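Butcher-block table

A butcher-block table is a table whose top is made of solid wood strips glued side by side under pressure. The name comes from the heavy cutting blocks once used in meat shops, and the connection is looser than sellers like to suggest. Most tops sold under the name today are edge-grain panels meant for eating, sorting mail or holding a laptop, and few of them will ever meet a cleaver.

Construction

Three patterns are usually listed. In edge-grain tops the strips are turned so that their narrow sides face up. In face-grain tops the wider sides face up, giving a look closer to ordinary planks. End-grain tops show the cut ends of many small blocks and are the only kind with a strong claim to the original trade. They are heavy and expensive, and they are rare at table size.

Strips may run the full length of the top or be made up of shorter pieces joined end to end. Catalogs tend to blur the difference. The Guvside line from Dahlgren, for example, was sold for several years as "full plank" in its brochure, while the assembly sheet described joined strips 25 inches long. Later brochures dropped the phrase.

Claims about durability

It is often said that a butcher-block table lasts a lifetime. The claim is hard to check. A thick top can be sanded and refinished more times than a thin veneer, but how many owners do this is unknown, and a top that moves with the seasons can open at a glue line well before its surface wears out. The furniture maker Serneo advertised a working life of 100 years for its tables, a figure for which it published no test. The company itself had been in business for far less time than that.

The idea that wood is naturally germ-killing is repeated in much of the sales writing as well. Whatever may be true of bare wood under test conditions, a sealed tabletop puts a coat of finish between the wood and the spill, and it has to be washed like any other surface.

Use in offices

Butcher-block tops moved from kitchens into shared offices and workrooms, where they are valued for their warm color beside gray chairs and glass walls. Whether they suit such rooms is open to argument. An office table gets little oiling, and mugs are set down on it all day with no coaster. Light-colored wood shows this sooner than dark wood does. Defenders answer that the marks add character, a defense not usually offered for a stained carpet.
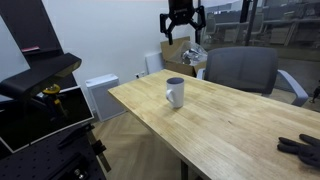
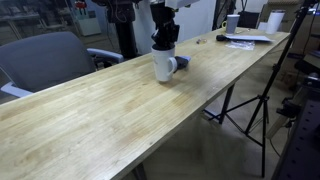

Light butcher-block table with a white ceramic mug, in an office with gray seating. A few soft stains show in the second view.

Care

Makers disagree about finish, and their advice often matches whatever they sell. The main choices are as follows.

Mineral oil: easy to apply and easy to renew, but it gives little protection against standing water. Schedules calling for a fresh coat every month are common and seem to be widely ignored.

Hardwax oil: tougher, and can be patched in spots. Patches may differ in sheen from the rest of the top.

Varnish or lacquer: the best barrier against rings and coffee. Once it chips, moisture can get under the film, and a neat repair is difficult.

Pale rings left by hot or wet cups are the most frequent complaint. Home remedies include mayonnaise, toothpaste and a warm iron over a cloth. Results vary with the finish, and the reports in favor rarely say which finish was involved. Light sanding followed by a new coat is slower and more dependable on an oiled top.

Terminology

There is no agreed point at which a glued panel becomes butcher block. Some writers require a thickness of at least 2 inches. Others accept any top made of solid strips, and a few sellers apply the term to printed surfaces that contain no strips at all. The buying guide Tutorum lists edge-glued panels, countertops and cutting boards under a single heading, so its price comparisons should be read with caution.

See also: Countertop; Cutting board; Edge gluing; Trestle table; Wood finishing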